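3.2 Placing the Sosel dehumidifier

1. Choose a level spot on a hard floor. Tile is best; on carpet, put a flat board underneath.
2. Leave a gap of 32 cm behind the unit and 29 cm at each side.
3. Keep the air outlet clear of curtains and bedding.
4. Lower the castor locks – press until they click.

Note: In a furnished room, pick the spot first and then move tables or chairs to suit. 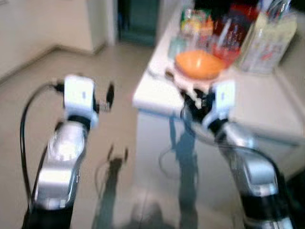 Fig. 8. Tiled floor, with a table at the right.

5. Slide the water tank in and close the flap. The tank light goes out.
6. Plug straight into a wall socket. Do not use an extension lead.
7. Shut doors and windows, then press Power and hold for 3 seconds.

Caution: If the unit has been laid on its side, stand it upright for 8 hours before switching on.

Water may collect slowly in cold rooms – from October onwards, use the Low Temp setting (see 4.1).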